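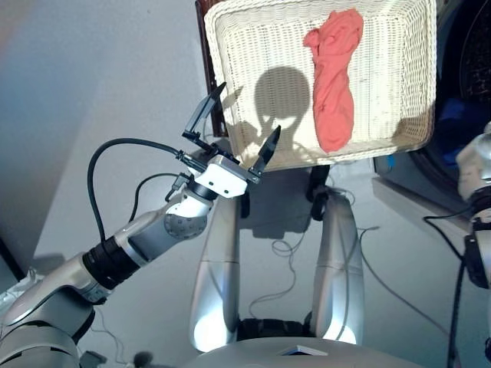

Fig. 7. Left gripper open beside the basket, cloth inside. View from the head.

7. Basket and cloth task: setting up the left arm

This section covers the basket set-up for the two-arm build in the Firnombridge workshop. Complete section 6 (homing and joint limits) first. The steps apply to the left arm; the right arm stays parked throughout.

7.1 Placing the basket

1. Set the robot to HOLD. Check that the status line reads HOLD on the screen and on the pendant.
2. Place the woven basket in front of the robot, open side tilted towards the head.
3. Lay one piece of cloth in the basket. Do not fold it. A plain cloth in a colour that stands out from the weave gives the fewest false edges.
4. Open the head view and confirm that all four sides of the rim can be seen.

Note: A head shadow on the basket floor can be read as a second object. If the mask includes the shadow, move the lamp, then repeat step 4. Changing the threshold does not cure the fault.

7.2 Opening the gripper and approaching the rim

5. Send the OPEN command to the left gripper. Wait for the position count to settle at 376.
6. Jog the arm until the lower finger is next to the near left part of the rim. Use slow jog only.
7. Stop when the gap is too small to judge from the head view. Check it from the side before going further.

CAUTION: Keep hands out of the basket whenever the arm is not in HOLD. The fingers close without a warning tone. 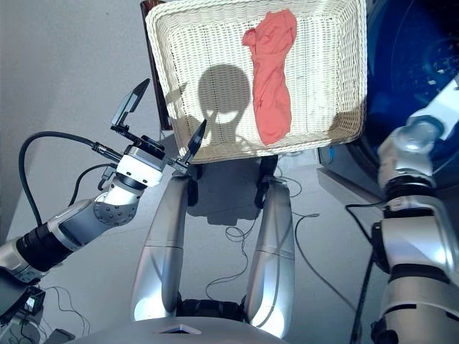

Fig. 8. Lower finger at the rim of the basket. Note the cable loop to the left of the wrist.

7.3 Checking the cable loop

8. With the arm at the rim, look at the black cable that leaves the wrist. It must form a wide loop and must not be pulled straight.
9. Turn the wrist through 22 degrees each way. If the loop tightens, return to HOLD and free more cable at the forearm.
10. Clear loose cables from the floor before moving the base.

CAUTION: Do not drive the base over cables. Damage at the connector may not show until the arm is under load.

7.4 Saving the pose

11. Save the pose as slot 147. Slots below this number are kept for Notier test routines and are overwritten at start-up.
12. Enter your initials in the build log. Changes to the approach pose go to Bukola Okeke; wiring faults go to Kelechi Eze.

Section revised July 2018.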